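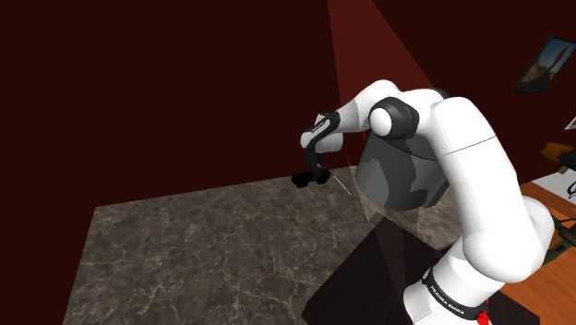 White arm over a dark marbled tabletop (computer rendering).

Stone Countertop Care: Frequently Asked Questions

We use cookies to remember your preferences and to see which pages get read. By continuing to use this site you accept our cookie policy. Accept | Manage settings

These are the questions the Perkness showroom gets most often after a countertop has been installed. Last updated June 7, 2023.

What should I use for everyday cleaning?
Warm water, a few drops of dish soap and a soft cloth. Rinse with clean water and dry with a towel. If you skip the drying, dark stone will show water spots.

Can I use vinegar or lemon juice?
Not on marble or limestone. Acid eats into the surface and leaves a dull mark called an etch. Granite and quartz handle it better, but we still suggest dish soap.

What is the difference between a stain and an etch?
A stain is something that has soaked in, and it is usually darker than the stone around it. An etch is damage to the polish and looks lighter or cloudy. Stains can often be drawn out. Etches have to be repolished.

How do I get an oil stain out of marble?
Mix baking soda and water to the thickness of peanut butter. Spread it over the stain, cover it with plastic wrap, tape down the edges and leave it overnight. Take off the plastic, let the paste dry fully, then scrape it away with a plastic spatula. Old stains may need two or three rounds.

How often does my counter need sealing?
Put a spoonful of water on the stone and wait 30 minutes. If the spot has gone dark, it is time to seal. Kitchens usually need it more often than bathrooms. Quartz is not sealed at all.

Which sealer do you sell?
We carry Adau for marble and limestone and Jollero for granite. Both are water-based. Wipe off any extra before it dries or it will leave a haze.

Can I put a hot pan on the counter?
Use a trivet. Granite will often survive a hot pan, but quartz contains resin and can scorch. Scorch marks are not covered by the warranty.

Is it safe to stand on the counter to change a light bulb?
No. Stone is weakest around the sink and cooktop cutouts, and it can crack there under a person's weight.

A small chip came off the edge. What now?
Keep the piece if you can find it. Tape it inside an envelope and call us. Chips on the front edge can usually be filled on site in one visit.

Do you repair counters you did not install?
Yes, if the stone is sound. Send us a photo and the size of the damaged area. Urszula Piątek handles repair bookings and will reply with a quote.

What does the warranty cover?
Seams, fitting and workmanship. Report fitting problems within 90 days of installation. Dudek sinks have their own warranty card, which is in the box with the drain parts.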